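Chapter 5
Where the Examples Come From

In this chapter
What counts as one example
Choosing a task you can stand to repeat
Deciding what to keep
Writing the log as you go

I have a confession to make before we get going. When I started teaching this course I skipped the material you're about to read. I went straight from "what is a policy" to "how to train one," handed out a nice clean set of demonstrations, and watched everyone get nice clean results. Then the same students went off to their projects, had to gather their own examples, and came back to my office looking pretty miserable. The training code was fine! The trouble was in what they'd fed it.

So now you get a whole chapter on the feeding.

Let's settle a word first. When I say "episode" I mean one complete try at a task, from the moment recording starts to the moment it stops, with everything the robot's cameras saw and everything its joints did in between. Some books say "demonstration" or "trajectory" for the same thing, and I slip into those too when I'm tired. An episode can be good, bad, or just strange, and we'll want a label for each kind before the chapter is over.

How many do you need? Everybody asks, usually in the first five minutes. For the bench project we follow in this part of the book, which I call Drelach, my plan says 900 episodes, and I review the first 100 by hand before I let the rest go ahead. Please don't copy those numbers into your own plan. A drawer that slides open is a much kinder teacher than a connector with a latch on it, and Section 5.3 is all about working out the right figure for your own task. What I do want you to copy is the stop after the first batch. I skipped it once, on an older project called Onar, and ended up with a pile of recordings in which one camera's clock ran behind the arm's clock (I still get a little warm in the face thinking about it). We threw out the lot and started over in November.

You'll also want to pick a task with some fuss in it. I like the insides of computers for this. The parts are small, they sit close together, and a lot of them look alike from far away and quite different up close. A policy trained on wooden blocks can get by with a fuzzy idea of where things are. Put it to work around circuit boards and that fuzzy idea gets expensive.

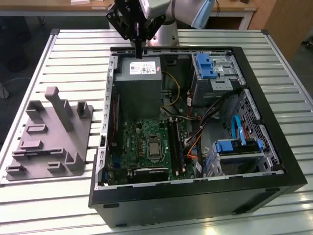
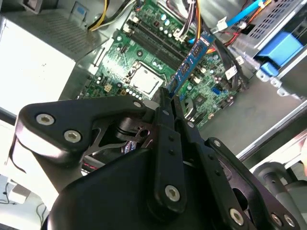

Figure 5.1. The Drelach bench, from a fixed camera (first picture) and from the small camera on the gripper (second picture).

My own rule about camera views is that I write down what each one is for before I record anything. If I can't finish the sentence "this view is here so the policy can tell...", the view goes. The fixed camera usually gets its sentence quickly, something like "where the arm is compared with the whole case." The gripper camera takes me longer, and I have to think about single parts. Look at the blue memory module in the second picture, with the tip of one finger right up against it. The fixed view can show you where the memory slots are on the board, but if your question is how a fingertip meets a module, you want to be down there next to it. That gives me my sentence, and I can go on to the next one. Do this for your own setup tonight, on paper, even if you only have one camera.

Once the views have their sentences, we can talk about the log. I keep mine in a plain spreadsheet with one row per episode: start time, task name, who was driving, how it ended, and a notes column that I fill in right away while I still remember. Section 5.1 starts with that notes column and three rows from my own log, including one I wish I'd written more carefully.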